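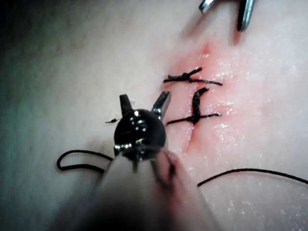 Two tied stitches across an incision in a practice pad.

Search the forum Enter keywords All boards Go

Teromlow, Trastura (cassette, Iseck 474): snapped tape on side two and two different running orders

Hannelore Mayrhofer

I have every Teromlow studio album except one and most of the live tapes. My copy of Trastura, the Iseck cassette, snapped on Sunday while rewinding. The break is clean as far as I can tell, 114 seconds into side two, during the long instrumental. The shell is the welded kind with no screws.

Can this be spliced without losing audible music, and what should I use? I also have a query on the contents. My inlay card puts "Eder" first on side two, but the tape plays it last. The discography on the fan site follows the card. Is mine a mispress, or is the site wrong?

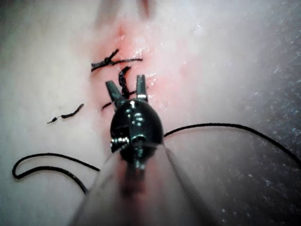 tapehead_moe

Just download it. Someone put the whole thing up in November and it sounds better than the cassette ever did. If you must fix it, ordinary sticky tape works okay, I've done it heaps of times.

Can't help with the track order, I only know the first three albums.

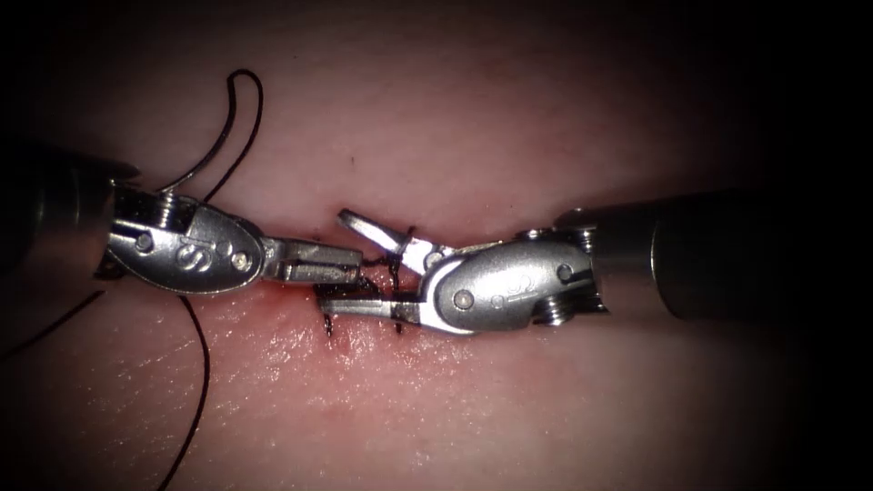 parallel_azimuth

Please don't use ordinary sticky tape. The adhesive creeps out from under the edges, picks up oxide and ends up on the heads and pinch roller. Buy proper cassette splicing tape, which is slightly narrower than the 3.81 mm tape itself, and a grooved block with a 45-degree slot.

For the shell, run a thin blade along the weld with light pressure and work around it twice before prying. Keep it flat on the bench, note the path past the rollers, and move both hubs and the tape into a screwed donor shell. The slip sheets go across too. If your label is on paper, leave it on the old half and keep the parts together in a bag.

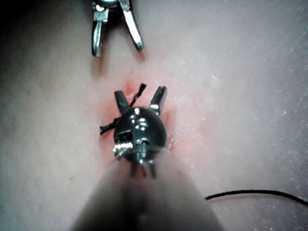
Splicing a cassette is mostly a matter of alignment. Trim only the stretched part, cutting both ends at once with one overlapping the other so the angles match. At 4.76 cm per second, every centimetre you remove costs roughly a fifth of a second of music. Lay the ends in the groove, backing side up. The two instruments in the photo point at each other along one line with a short gap of bare surface between them, and your tape ends should start out like that. Then slide them together until they just touch – no overlap, no daylight – and apply the splicing tape to the backing, never the oxide. Rub it down with a fingernail and wind through by hand before you play it.

On the contents, the tape is right and the card is wrong. Iseck printed the cards before the band changed the running order. The label's mail-order sheet gives some 394 copies for the first batch, all with the early card, and the second batch has "Eder" listed last. I have one of each and the audio is identical on both. The fan site was compiled from cards. I have sent them a correction – the page still shows the old order.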